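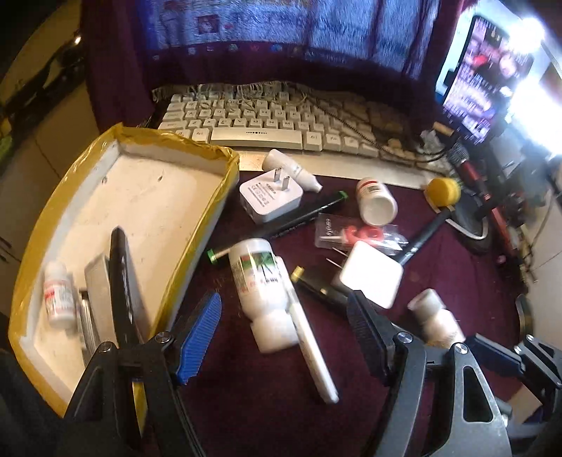 The Sorting Desk

By the time the second kettle had boiled, Mỹ Mạc had already told the story of the red scarf twice, once to the new girl from accounts and once to the gripper, and the gripper had been the better listener.

She had worked at Predine for most of her grown life, in the long back room where the returns came in. People sent back everything. They sent back phone chargers and hand lotion and pens that had leaked in a purse, and it all arrived jumbled together in the same gray sacks, and somebody had to put it in order. For years that somebody had been a table of women with their sleeves pushed up, passing things from hand to hand and talking from the first sack to the last. Mỹ had learned how to make a proper fish stew at that table. She had learned whose husband was no good, and what to say at a funeral, and how to tell by the weight of a bottle whether anyone had used it.

Now there was Sketitz. That was the name printed on the paperwork, anyway, though the room called it Little Brother, after a boy who used to come in with his mother and pick up whatever wasn't his. You held it by its handle, and squeezed, and the two fingers closed on the thing you wanted, and you carried it over to where it belonged and let go. You did this 600 times in a shift. Somewhere in another building, Prultix took what you had done and taught it to an arm, so that one day the arm could do it with no one holding on.

"So we're teachers," Mỹ had said at the first meeting, and Tín Hoàng, who ran the project and was about 35 and always looked as if he had slept in a chair, had been so relieved to hear it put that way that he said yes, exactly, teachers, and wrote it on the board.

She thought about that word a good deal afterward. A teacher, as she understood it, got to see how the pupil turned out. She had taught her nephew to ride a bicycle and he had ridden it straight into Mrs. Hồ's flower bed, and that had been a fine afternoon for everyone except Mrs. Hồ. But the arm lived behind a badge door, and the only word that came back from it was a number on Tín's sheet. That morning's number was 1256, and he had read it out to them as if it were a birth weight.

"Is that good?" asked the new girl.

"It's better than it was," he said.

The practice desk had to be messy, which had been the hardest part for Mỹ to accept. Twice in the first week she had tidied it before she knew what her hands were up to, lining the bottles against the wall with their labels facing out, and Tín had come over very politely and stirred it all up again. The arm needed to see how things really came out of a sack, he told her. It needed bottles lying on top of other bottles. It needed cords. She had gone home and said to her sister on the phone that she was being paid to make a mess and clean up only part of it, and her sister said that was no different from raising sons.

What she noticed most was the quiet. You couldn't pass a thing across to the next person, because there was no next person, only your own desk and your own handle. The women worked a few yards apart now with their backs half turned. On the old table a joke would go around like a plate of oranges, and here it dropped on the floor between desks. So Mỹ talked to the gripper. She told it which bottles were slippery. She told it not to grab a charger by the prongs — "take him by the shoulders, he doesn't like that" — and she told it about the scarf, and the stew, and the summer the roof leaked.

She hadn't known Tín could hear her until he pulled up a stool one day at ten minutes to noon, with his lunch still in its bag.

"How do you do that?" he said. "The heavy bottle. Everybody else squeezes and it turns on them. Yours doesn't turn."

"I go in low," said Mỹ. "And I wait a little."

"Wait for what?"

She had to try it again with her eyes nearly shut before she could answer. "For it to settle," she said. "When you pick up something that's been leaning, it wants to finish falling first. You let it. Then you lift."

He asked her to do it 10 more times, slowly, and he watched every one with his chin on his fist like a boy at a fishing pond. Then he asked who had shown her, and she said Mrs. Hồ had, the same one with the flower bed, who used to sit at the end of the old table by the window and had retired in December with bad wrists and a cake. He wrote that down too. She watched him write it, the name with its little hat and its accent in the right places, and something that had been tight in her for weeks let go by a notch.

"Would she come in?" he said. "Just to sit with you all for a morning. I could push a couple of these desks together."

"She'll talk," said Mỹ. "You should know that. She'll talk the whole time."

"I can put up with that."

"And she'll want the window."

Tín looked over at the window, where the spare monitors were stacked up to the sill, and he set down his lunch and began to move them. Mỹ watched him struggle with the first one for as long as she decently could. Then she hung the gripper on its hook and went over to take the other end.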